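Dienstag, abends

Wieder den Spielteppich freigeräumt. Das heißt, ich habe angefangen, und dann saß ich eben da. Es war der Tag, an dem die große Kiste aus Skestville endlich ausgepackt werden sollte, die seit August im Flur stand und in der ich Winterpullover vermutet hatte. Es waren Bausteine. Die Pullover sind also woanders, vermutlich bei den guten Weingläsern.

Vorsatz des Abends: nach Farben sortieren. Ich hatte bei Kairys extra 3 Boxen mit Deckel gekauft, Modell Floletance, die im Laden groß aussahen und zu Hause so viel fassen wie eine Brotdose. Nach 10 Minuten war die erste voll, und der Haufen sah unverändert aus, vielleicht sogar etwas erholt.

Man unterschätzt auch, wie sehr diese Dinger zusammenhalten. Ich habe mir an einem einzigen Paar den Daumennagel ruiniert und kurz überlegt, ob man es als ein Teil zählen darf. Darf man. Mein Haushalt, meine Regeln.

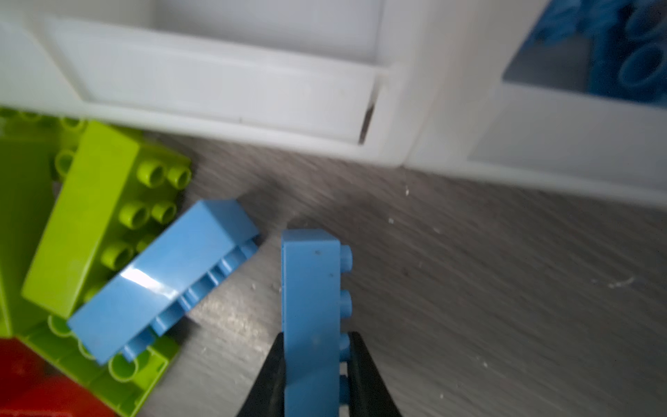
Hellblau und Limettengrün sind übrigens die Farben, die immer übrig bleiben. Rot ist schnell verbaut, aus Gelb wird irgendein Dach, und wer will schon ein limettengrünes Haus. Ich inzwischen schon. Gegen neun stand eine Mauer, 40 Zentimeter lang, ohne erkennbaren Zweck, aber im Verband gemauert, da bin ich eigen.

Aufgeräumt ist nichts. Morgen bei Punton nach einer richtigen Kiste schauen, die mit 80 Litern. Und barfuß nicht mehr in die Küche, bevor jemand den Flur abgesucht hat. Der Jemand bin leider ich.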